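Section 4. Setting Up the Kekau Shelf Label Printer

4.1 Before you start

The Kekau is a small printer that makes sticky labels. It makes them quietly, and it will keep making them after you have run out of things to label, so decide now what you want from it. Most owners start with the spice jars and are naming light switches by the weekend.

You will need the printer, its power cord, one roll of label tape and a flat surface near an outlet. A second roll is in the box under the cardboard tray. Many people throw the tray out and then write to us about the missing roll. Please lift the tray.

CAUTION: Use only the cord supplied. The cord from the older Pruridov model fits the socket perfectly and is wrong in every other respect.

4.2 Loading the tape

1. Turn the printer off. If you have just unboxed it, it is off.

2. Press the ridged tab on the right side and lift the lid. It opens a little past upright and stops. It does not go any farther, whatever the lid on your last printer did.

3. Pull the orange shipping strip straight out and throw it away. Printing on top of the shipping strip is possible and gives poor results.

4. Drop the roll in with the loose end coming off the bottom. Feed that end under the metal bar until it pokes out of the front slot by the width of a finger.

5. Close the lid until it clicks on both sides. One click means one side is open, and the label will come out on a slant.

6. Turn the power on and hold the Feed button for two seconds. A blank label comes out. You may stick it to something if you like.

NOTE: A full roll holds 387 standard labels. The counter on the display starts there each time you open and close the lid, including when you only opened it to look. To correct the count, see 4.5.

4.3 Choosing a label size

The printer offers three widths. Narrow suits file tabs and the spines of thin books. Standard suits jars, drawers and small bins. Wide suits the large bins in the garage and people who have lost patience with the rest of the household.

1. Press Menu, then Size.

2. Use the arrows to pick a width. The display shows a rough sketch of the label, which looks the same for all three. Read the word under it.

3. Press OK. If you press Menu instead, the printer goes back to Standard and says nothing.

A line of Standard tape takes up to 14 letters before the type begins to shrink. "Birthday candles" will shrink. "Candles" will not, and you probably know what they are for.

4.4 Labeling a shared storage shelf

These steps assume one set of shelves used by several people, such as a playroom, a classroom or a craft closet. For a shelf used only by you, skip to 4.5 and enjoy it.

1. Empty the shelf completely. Labeling around what is already there preserves the mess and gives it a name.

2. Sort by what a person would be looking for. Building toys go together, drawing things go together, and the box of loose parts from forgotten board games goes on the bottom.

3. Wipe each bin with a dry cloth. The adhesive dislikes dust and detests crayon.

4. Print one label per bin and press it down from the middle outward. Wait an hour before handling it. 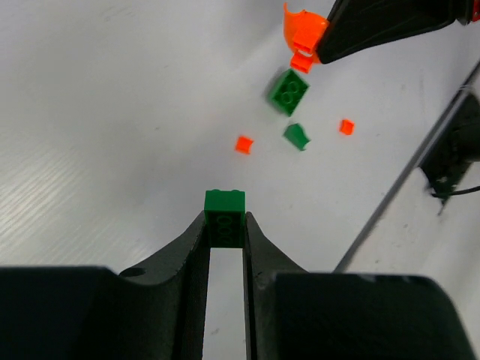
5. Put the heaviest bins lowest. If small children use the shelf, keep anything they could swallow above their reach and leave the lids on.

6. Print a second copy of each label and put it on the shelf edge under its bin. When the bin wanders off, the shelf will at least remember.

NOTE: Avoid the label "Misc." It fills up faster than any other bin and cannot be searched. If you must have one, make it the smallest.

CAUTION: Do not put labels on painted walls, pets, or wood finished in the last month. The tape comes off cleanly from plastic, glass and metal. We make no promises about anything else.

4.5 Correcting the label counter

1. Press Menu and Feed together until the number blinks.

2. Use the arrows to set your best guess. Holding the arrow down moves the count faster, then much faster, then past the number you wanted.

3. Press OK.

The counter has no effect on printing. The printer stops when the tape is gone, and a count of 169 will not persuade it otherwise.

4.6 If the label comes out blank

Check that the loose end comes off the bottom of the roll (4.2, step 4). If it does, check that you typed something. If both are in order, clean the metal bar with the swab provided and print again.

For error codes, go to Section 5.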